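Jamshid Azimi did not believe in the rice. His aunt in Closmont swore by it - you read the grains, she said, and they told you whether to sell. The man from Hassanpour had offered 1,000 for the shop, then 800 a day later, and she thought that was plenty to ask a tray about.

"What does it say?" he asked.

"It says wait."

It had said wait in August too, when the roof was leaking.
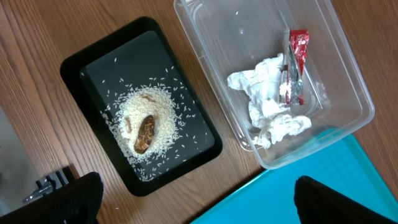 *The reading, with what was left of lunch.*

He looked at the brown thing sitting in the middle of the rice. She called it the heart. He thought it looked like a date, and he had his doubts about any oracle that shared a table with a snack wrapper.

"And if I turn the tray around?"

"Then it says wait, from the other side."

He picked one grain off the black rim and ate it. It was hard and tasted of nothing. The phone rang in the hall, and his aunt put two fingers on his sleeve to keep him in the chair. He let it ring six times. Then he got up and answered it.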